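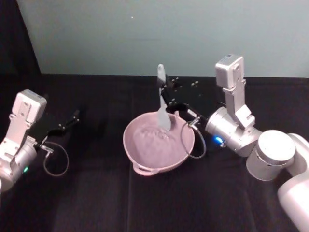 *The spatula and the pink bowl on the black cloth, with both arms in attendance. Brustero gallery, Mustow.*

Welcome to the Brustero gallery, and a happy new year to everybody who has been waiting so patiently for it. It was meant to go up in October, alongside the first draft of the spending plan, and then the spending plan turned out to need rather more of our attention than we had given it (don't they always?). So the pictures and the money talk have ended up on the same page, and I have grown quite fond of the arrangement. The kitchen work is what we are buying for, after all, and I find a column of prices a good deal easier to think about with a bowl and a spatula beside it.

Most of the questions that come in are about what the arms cost. I do understand why, they are the big handsome things and everyone's eye goes to them first! For the plan, though, they are one line, and it is a line we settled early on. The lines that kept us sitting round the table at Mustow until the tea went cold were the small ones: fingertips, spare cables, brackets, cloths, a sensible number of bowls, carriage from Drollovville, and somewhere to keep it all. We had put the whole lot down as "sundries" and given it a round figure that somebody had more or less plucked from the air. When we went back and priced each thing properly the sundries came to £1,228, and I don't mind telling you there was a bit of a silence.

Some of that could be trimmed. We took out a second set of mixing bowls and a rather lovely storage trolley that I had argued for and still miss. The spare fingertips stayed in. Anything that has to close on a narrow handle over and over again is going to want replacing sooner or later, and I would much prefer to have the replacements in a drawer than in the post. Cables went the same way, and we have allowed for 2 spares of each length, having first written down one and then thought better of it.
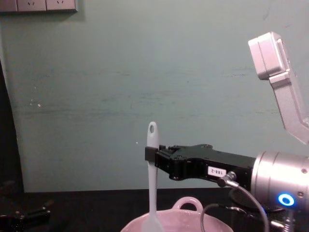

Delivery times were the other thing we had been far too cheerful about. The quotation from Drollovville gave about 12 weeks for the larger parts, and our calendar had them arriving in a month, I suppose on the strength of hoping. If you are drawing up something similar for your own room, do please put the waiting into the plan as well as the money. We now keep a column for "ordered" and a column for "needed by", and if the dates in them sit too close together the line is marked in red and has to be talked over before anyone signs it.

The Tovar room has a smaller pot than ours and plans in a different way, which has been very useful to see. They buy the ordinary kitchen things first, from ordinary kitchen shops, and only then decide what fittings they need to hold them. We had done it the other way about and ended up measuring handles in the shop aisle with a tape measure, getting some very kind but puzzled looks. A spatula costs next to nothing and a fitting made to suit it costs a great deal more, so it makes sense to be choosy about the spatula.

We have also split the running costs from the buying costs, after muddling them together for far too long. Cleaning, replacement utensils and the stuff that goes into the bowls all come out of the running side now. It is a dull bit of bookkeeping, but it did mean that we could see what a quiet month costs us compared with a busy one, and the gap was wider than I would have guessed.

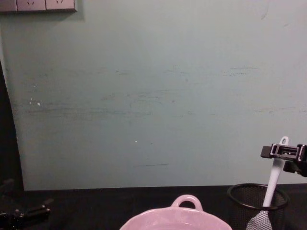 A reader at Tovar writes that we have still been too mean with the holders and stands: "You've budgeted for what the arms pick up and hardly anything for where it lives in between. We went through three sorts of pot before we found one we were happy with, and each of them was money out of a line that didn't exist." They suggest a small line for trying things out, with no promise that any of it will be kept.

I have pencilled one in, and the trolley may yet creep back under that heading. The revised sheet goes to Mustow with the next order, and more pictures will be added to this page when the Drollovville parts are in.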